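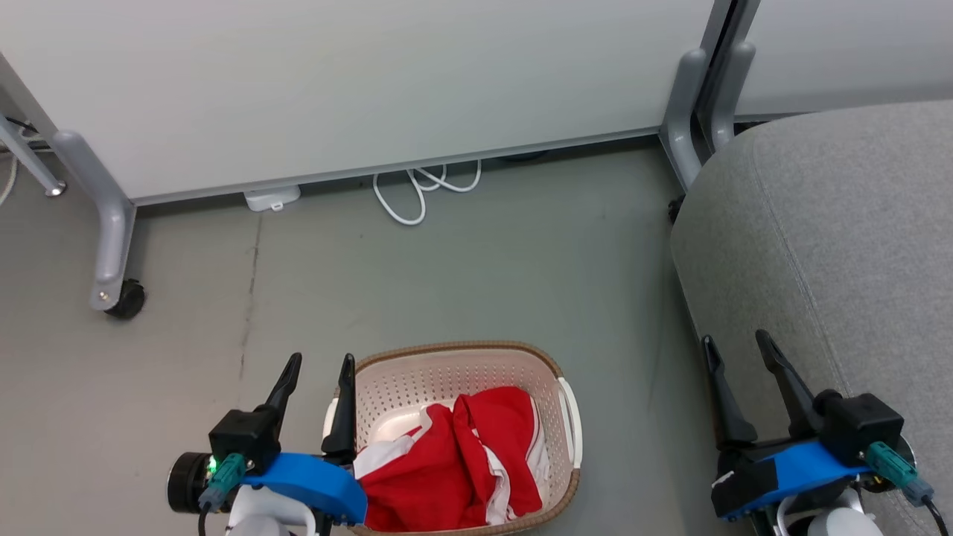
Red and white cloth in the basket. The cat has views on it.

11/28/22

Bonsu is 15 now, and has decided that furniture is for other animals. We own a cat tree with three platforms, a window perch that took me a whole evening to screw into the wall, and a heated bed which arrived in a box. He slept in the box until it fell apart, then moved on to the laundry.

My neighbor Floor De Graaf thinks I let him get away with too much. She keeps two rabbits who have their own room, so I take this under advisement.

The vet in Kumberg says he's in good shape for an old man, apart from the kidneys. That means the special food, the kind that costs more per pound than anything I eat myself. He'll have it for breakfast if I warm it up a little and walk away. If I stand there watching, he looks at me as if I'd served him a candle. Dinner is the same, only later and with more yelling.

Then there's the pill. I've tried it in cheese, in tuna, in butter, and in one of those soft treats with a pocket in it. He eats the pocket. Last week I found eight pills behind the radiator, which explained a few things about his blood work. Now I wrap him in a towel and we both pretend afterward that it didn't happen. I come out of it with the scratches.

What I hadn't expected about having an old cat is how much of the day gets arranged around him. I do laundry when he's up, so I do very little laundry. I've been late to dinner at my sister's with the excuse that he was asleep on my coat, and she has an old dog, so she just moved dinner.

He doesn't jump up on the bed anymore. I put a footstool next to it in July and he ignored that for weeks, then one night I woke up with 11 pounds of cat on my throat. So he does use it - when it suits him, around four in the morning.

Next vet visit is in three weeks. I still have to find the carrier, and he'll know the minute I start looking.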